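Stelios Andreadis
16/02/2023

Thread on why bottled tea changes color in storage, and what the package has to do with it. I handle shelf-life work for a small drinks line. Most of what follows applies to unsweetened and lightly sweetened tea in clear plastic. Milk tea is a different problem and I am leaving it out.

1/ Tea color comes mostly from polyphenols. In black tea these have already been oxidized during processing, so the brew starts out brown. In green tea they have largely been left alone, so the brew starts out pale and has much further to travel. This is the main reason a green tea looks old sooner than a black tea of the same age.

2/ The color keeps moving after filling. Dissolved oxygen in the liquid reacts first, then oxygen in the headspace, then whatever comes in through the wall and the closure. The early part is fast and mostly set on the filling day. The later part is slow and depends on the package and the warehouse.

3/ PET is a moderate oxygen barrier. Glass is close to a perfect one. A thin-walled PET bottle has a lot of surface for the volume it holds, and smaller bottles have more surface per unit of liquid than larger ones. If a small size and a large size carry the same best-by date, the small size was the limiting case. At least it should have been.

4/ People ask about the cap more than any other part, usually about its color. The pigment has almost no effect on the drink. What matters is the seal design, the resin, the liner if there is one, and how consistently the cap was applied.

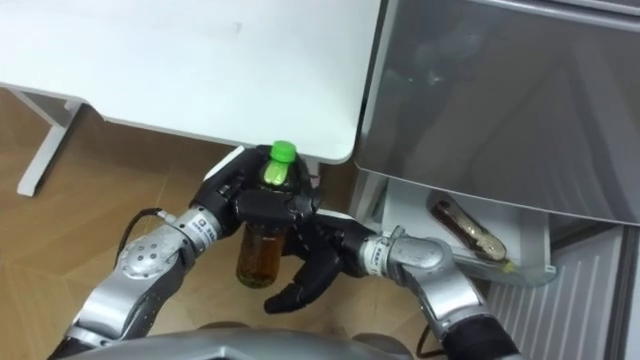 5/ Application torque is set on the line and drifts. Too low and the seal does not seat. Too high and the threads deform, which can leak just as badly and also makes the bottle hard to open. We check removal torque the day after filling and again later, as the plastic relaxes and the reading drops. The drop itself is normal. A wide spread between capping heads is the thing to chase.

6/ Temperature. Every reaction mentioned so far runs faster when warm, and permeation through the wall also goes up. This is why a "store in a cool place" line on the label is doing real work even for a product that is shelf-stable at room temperature.

7/ An example from our own files. Last November we pulled retained samples of a black tea, internal name Ketine, after 126 days. One set had been kept in the sample room and the other in a warm cabinet. Same batch, same filling head where we could manage it. The room set was within the color limit. The cabinet set had failed, and the panel had already marked it down for flat aroma before the color reading came back.

8/ The aroma result was the useful part. Color is easy to measure, so it tends to become the specification. Aroma loss often arrives first and is noticed by the person drinking it. Celina Wysocka, who runs our panel, has been arguing for a combined limit for as long as I have worked with her, and I now agree with her.

9/ Light is the other variable. Clear bottles let through most of the visible range and some UV. Store lighting is weak compared with a window, but it is on for long hours. Full-wrap sleeves help. So does an unopened carton, at no extra cost. We take light samples from the outer row of the display and not from the middle, where the bottles shade each other.

10/ Vitamin C is added to many bottled teas as an antioxidant. It uses up oxygen before the polyphenols do. It also breaks down over time, and its breakdown products are themselves brown. A formula with too much can end up darker at the end of its life than one with a moderate dose. We found this the slow way with a product called Astau, which was reformulated.

11/ Water. Hard water gives a darker, duller brew, and calcium encourages haze. If you compare teas from different plants, ask about water treatment before you ask about leaf. I once spent 2 weeks on a color complaint at the Piltorholm site that traced back to a softener that was overdue for service.

12/ pH. Tea gets darker as pH rises and lighter as it falls. You can see this at home with a squeeze of lemon. Nothing has been destroyed, the pigments have changed form. It means a color reading without a pH reading is hard to interpret, and I will send back any report that has only the first.

13/ Sediment and haze are separate from browning. Haze that forms in the cold and clears on warming is usually polyphenols binding with caffeine and protein. It is called tea cream and it is not spoilage. Buyers who keep bottles in the fridge see it more often than buyers who leave them on a counter or a table.
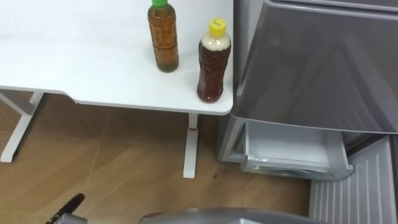

14/ After opening, the clock is a different one. The label date assumes an intact seal. Once the cap has been off, fresh air and whatever was on the rim are in there, and the concern is microbial growth well ahead of color. Refrigerate it and finish it within the period printed on the label. Drinking straight from the bottle shortens that further.

15/ Measurement notes, for those who asked. We read absorbance on filtered samples at a fixed temperature, always in the same cell, with a fresh blank. Lab color instruments also work well. Phone photos do not. White balance alone will move a tea from amber to brown, and bottle diameter changes the apparent depth of color.

16/ On sample numbers: our routine pull is 30 bottles per batch, split across storage conditions. For a new package it goes up to 70. The larger number is there to catch closure variation - a handful of bottles will tell you about the formula and very little about the capper.

17/ A reply asked about Manolakis, the glass-bottle line we ran for a short time. Color stability was excellent. Freight weight and breakage were the reasons it ended, and the tea had nothing to do with it. I still have a carton of it in the sample room, unopened, and I plan to read it when the next Ketine pull comes due.

18/ One correction to post 9. The carton helps with light only. A few people read it as a claim about oxygen, and plain corrugated board does nothing useful there.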